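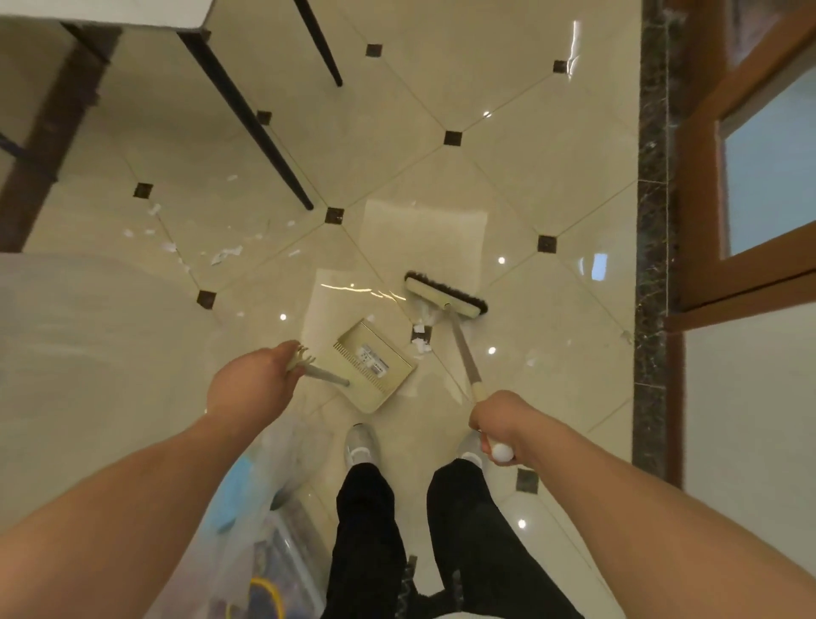 Robot vacuums and mops > Kälin > Has anyone lived with the Cleltar dock?

grusik_refugee
Day 8 with the Kälin and the Cleltar self-emptying dock, so time for a report while I can still return it. We've got cream polished tile all through the downstairs, the sort that shows you every crumb and then shows you its reflection as well.

The good: mapping is quick, it gets along the skirting without sulking, and it's a lot quieter than my old Grusik, which sounded like a ute in a car park.

The less good: paper. Anything torn up small gets flicked by the side brush and redistributed to parts of the room that were clean when we started. A whole tissue is worse. It climbs on, has a think, and drags it under the table. I paid extra for the "mixed debris" mode and I still own a dustpan and broom. Is there a setting I've missed?

Ambros Ruchti
Side brush speed. Settings, Floor type, Polished, then drop it to the lowest notch. The default is tuned for carpet edges and on gloss tile it's basically a leaf blower.

Also, no robot vac wants a whole tissue. Mine choked on one and told me the left wheel was jammed. The left wheel was fine.

tilebythesea
What's the door threshold like? Ours is a strip of dark marble and the Kälin treats it as a cliff. Stops dead, reverses, announces it has finished cleaning. It had done the hallway.

grusik_refugee
Same colour scheme here and yes, same cliff. Support (a patient bloke called Beat Widmer) had me turn off one of the drop sensors in the app. It now crosses the threshold with great confidence. I don't have stairs, so I'm at peace with this. If you do have stairs, perhaps don't.

I. Gisler
I'm going to disagree with the general mood. I've run one since August on matte tile and it's the best appliance in the house. People buy a round thing with a spinning brush and get offended that it can't pick up confetti. Thirty seconds with a broom, then let the robot do the dust. It's meant to do the dust.

Calum Morrison
With respect, the box says "puts your broom out of work". If they'd written "does the dust", I'd have no complaint and a bit more money.

I. Gisler
You read the box?

Calum Morrison
I read it while I was waiting for the app to find the dock. There was time to read it in 3 languages.

Ambros Ruchti
What did the dock set you back, out of interest? I passed on it at $300.

grusik_refugee
The same, plus the bags. It does empty itself, I'll give it that, at a volume that moved the dog to another room. Tried the low brush notch this arvo, by the way. Scraps now mostly stay where they are, so it drives over them a few times and gets perhaps half. Definite improvement. The chair legs still confuse it.

tilebythesea
Thin metal legs or timber? Mine's fine with timber and goes straight into the thin black ones at full tilt.

grusik_refugee
Thin black metal. Full tilt, correct. The table's the same.

T. Plattner
The Zura handles those better, as it has the front camera. It's also $50 more and gets lost when the sun's on the floor, so pick your poison. On polished tile I'd try it at your place before paying for it. Mine spent a morning avoiding a reflection of the ceiling light.

I. Gisler
So the dearer one is scared of lamps. Noted.

grusik_refugee
Keeping the Kälin, sending back the Cleltar dock. I can tip a bin out myself. Will update if the next firmware does anything about tissues.

Ambros Ruchti
It won't. Clean the hair off the side brush while you're waiting.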